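Notes first, folder layout second. If you only want the file formats, skip down to "What's in a session."

# Pludbridge Chores

Can a robot arm do the small jobs you do in a kitchen without thinking? Clear the table, put the bread away, hang the mug up. We love this question, and we've been recording arm sessions to get a feel for the answer. Pludbridge Chores is the result: 431 sessions of one arm doing ordinary household tasks on an ordinary table, with the failures left in.

Version date: September 11, 2018

## Why these tasks

Factory arms have been moving parts for decades, and they're wonderful at it, but the part is always the same part in the same spot. A kitchen is a mess by comparison! Two rolls out of the same bag can differ in length, curve, and squishiness. So we picked tasks where the object is cheap, a bit different every time, and easy to ruin if you squeeze too hard.

There are four task families:

- `bread_to_basket` — pick up a roll from the table and put it in a basket
- `cup_to_hook` — hang a mug by its handle
- `cloth_fold` — fold a dish towel in half, once
- `lid_on_jar` — place a lid and turn it until it stops

Bread is our favorite. It sounds like the easy one, and for a person it is. For two hard fingers it's a lovely problem, with a rounded crust, a shiny top, and an inside that gives way. Grip too lightly and the roll slides. Grip too hard and you've got a flat spot and crumbs on the table. Then comes the basket, where the arm has to clear the rim before it lets go. 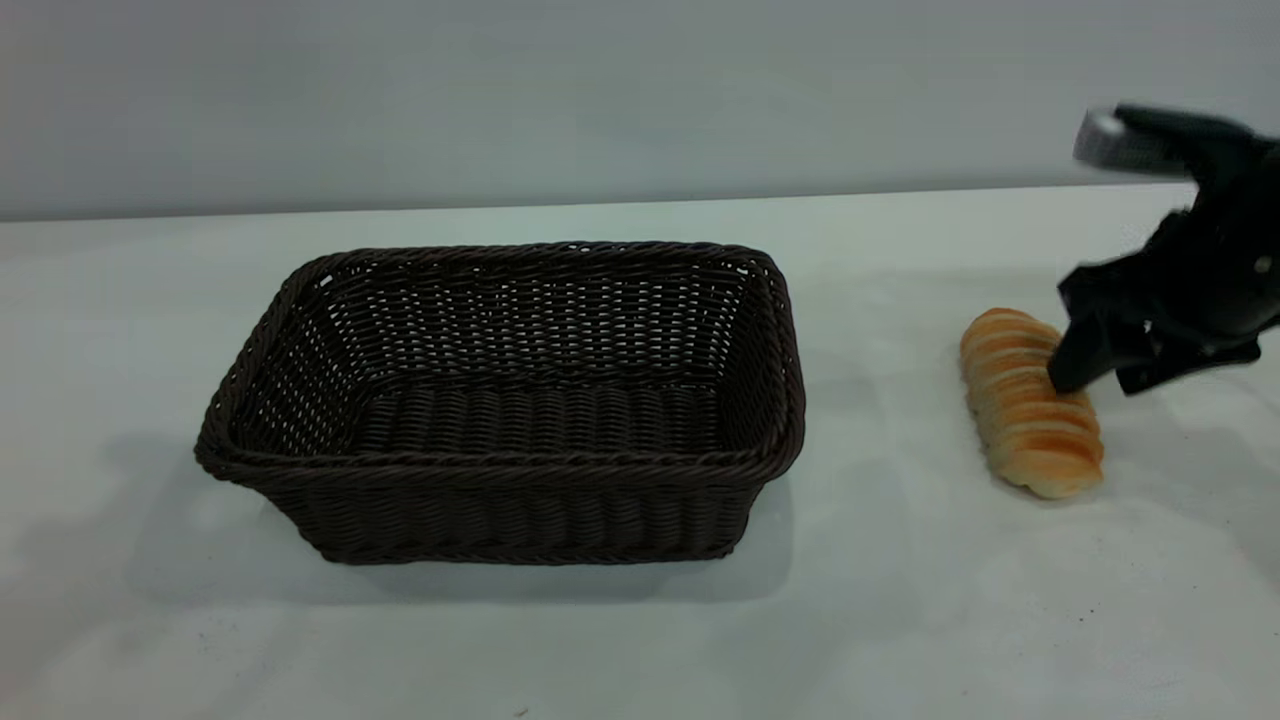

**Maintained by the Karinness Home Robotics Club, Bread & Baskets Team**

The moment of first contact gets a lot of our attention. With a ridged roll like this one, a fingertip can come down on top of a bulge, or it can find the side and get some purchase. A person shifts their grip without noticing. Our controller, Tusel, has to be told, or has to learn it from sessions like these.

## So, can it do chores yet?

Sometimes! Under our conditions, with one roll, one basket, and a clear table, we scored 87 percent of the bread sessions as a success. That made us very happy, and it's still a long way from a kitchen helper. Put a second object near the roll and things get shaky. Towels are the hardest by far — some of those sessions are painful to watch, and we think they're the most useful ones in the set.

We count a bread session as a success when the roll ends up fully inside the basket and the basket is still standing. Dents don't count against it. We went back and forth on that, and the dent rating is stored separately so you can be stricter than we were.

## What's in a session

Each session is one folder:

```
bread_to_basket/
 session_name/
 frames/ color stills in time order
 joints.csv joint angles and gripper opening
 notes.txt free text from the person running it
 result.json success, dent rating, retries
```

The camera stays fixed for the whole session. Timestamps in `joints.csv` match the frame names, so lining them up takes a few lines in any language you like. Gripper opening is a fraction, where 0 is closed and 1 is fully open.

Please read `notes.txt` before you drop a session as an outlier. A strange-looking path usually has a plain explanation in there.

## Known problems

- Fast moves blur the gripper in some frames. We kept those frames.
- Glossy crusts can throw off simple color thresholds. Shiferaw, our labeling script, has a `--soft` flag that helps.
- Backgrounds are very plain. A model trained only on this set will probably struggle in a real kitchen.
- Sessions recorded in May use an older joint calibration. Run `fix_may.py` on them first, and only once.

## Getting started

```
python check_sessions.py --task bread_to_basket
python play.py --task bread_to_basket --slow
```

`play.py` draws the gripper opening under the frames. Watch a handful at slow speed before training anything. It's fun, and you'll start to see a bad grasp coming well before the roll drops.

## Contributing

We'd love more food! Bagels, pears, anything with an awkward shape. Open an issue with the task name and a sample session, and Nabila Hutapea will check the format and merge it. Please leave your failed attempts in, and keep the folder layout as it is, even if your `notes.txt` files are empty.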